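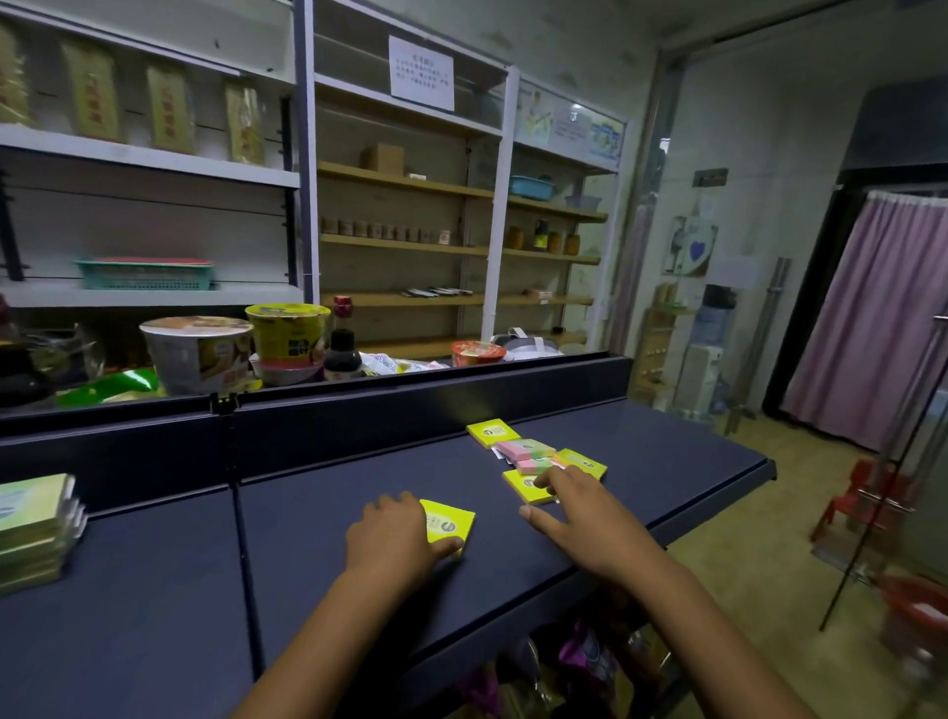
## 4. Puesta en marcha del puesto de mostrador

Esta sección va dirigida a quien atiende la tienda. El folleto de Homelbridge promete que el módulo de clasificación "libera al personal". En la prueba de Plinthorpe el personal siguió ordenando paquetes a mano y además tuvo que vigilar una pantalla. Conviene leer lo que sigue con esa expectativa.

### 4.1 Antes de encender

1. Despeje la parte central del mostrador. Lo que no se vaya a clasificar puede quedarse a un lado, en pilas.
2. Coloque los primeros paquetes planos, con la etiqueta hacia arriba.
3. Encienda el módulo Smits y espere 17 segundos. Si el piloto sigue en ámbar, repita el paso una sola vez.

**Nota.** El catálogo de fábrica trae 1,435 referencias. Las de su tienda no tienen por qué estar entre ellas, y darlas de alta es trabajo de alguien. Acuerde quién lo hace y en qué horario antes de firmar la recepción.

### 4.2 Clasificación asistida

1. Extienda los paquetes sin encimarlos.
2. Tome uno con cada mano y gírelos hasta que se lea el número impreso.
3. Separe por número. El color no sirve de guía: el sistema confunde los tonos parecidos con una facilidad que el proveedor llama "tolerancia".
4. Aparte cualquier paquete con la envoltura rota y regístrelo en el menú *Incidencias*.
5. Confirme cada lote en pantalla. Tras 3 rechazos seguidos, pase a modo manual. 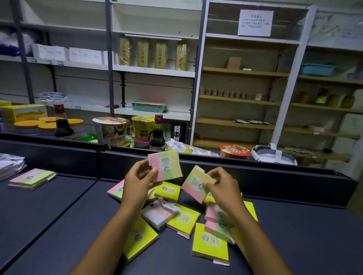
*Figura 4-2. Separación manual de paquetes; números 2207 y 2209 en las etiquetas.*

**Precaución.** No acelere el ritmo para seguir el contador de la pantalla. El contador mide lotes confirmados y no descuenta las interrupciones para cobrar o atender.

### 4.3 Qué cambia en el turno

El informe de Undesgate habla de casi 5 horas semanales ahorradas. No dice quién las ahorra, ni incluye el tiempo de alta de referencias. Lleve su propia cuenta durante septiembre, en papel si hace falta, y compárela con el informe automático antes de aceptar cualquier cambio de horario.

Para desactivar el envío de tiempos por persona: *Ajustes > Turno > Datos individuales > No*. Viene activado de fábrica. Revíselo después de cada actualización.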